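Plonero: Cases, Cloths and Mugs on a Dark Table

Maintained by Lena Mazurek. Last touched in April, when the folder names finally stopped changing.

What this is

A small picture set of ordinary things on a brown marbled tabletop. The main character is a black display case with a clear window in its lid. The supporting cast is a mug, something round for the mug to stand on, and in part of the set a scrap of cloth. If you came for scenic variety, the Pernik folder has two tabletops in it and may be more your speed.

Contents

85 folders, 12 pictures in each. Folder names follow the old Tokarz scheme (object, placement, running number), which made sense to the person who thought of it.

case_open: lid up
case_shut: lid down
cloth: any picture with fabric, wherever it ended up
mug: mug present, with or without a stick in it

A picture can carry up to 4 tags. Tags are in plain text next to the pictures, one per line, lowercase.

Labeling notes

The window in the lid is clear, so the wall behind it shows through. Label the lid anyway. Two early labelers outlined only the black border and left a hole in the middle — technically defensible, and all of it had to be redone.

Cloth over the lid is tagged cloth and case_open both. Wrinkles are not a separate category, despite a long thread on the subject.

The case has been called a jewelry box, a display case and, once, "the coffin." The tag is case. The round thing under the mug is saucer in the tags, even if you are personally convinced it's a plate or a coaster. The stick is stick.

Known problems

Dark lining inside a black case gives you very little edge to work with. Outlines of the base are looser than outlines of the lid, and we have made our peace with it.

Botuler, our viewing script, sorts folder 2 after folder 12. Pad your numbers or live with it.

Samples
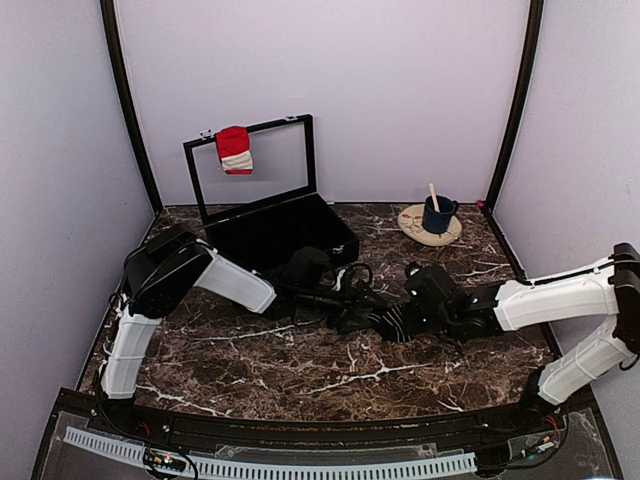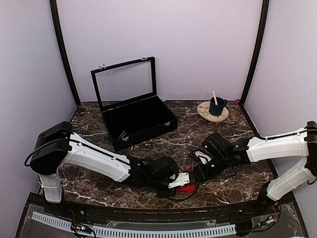
Both samples: case_open, mug. The first also has cloth.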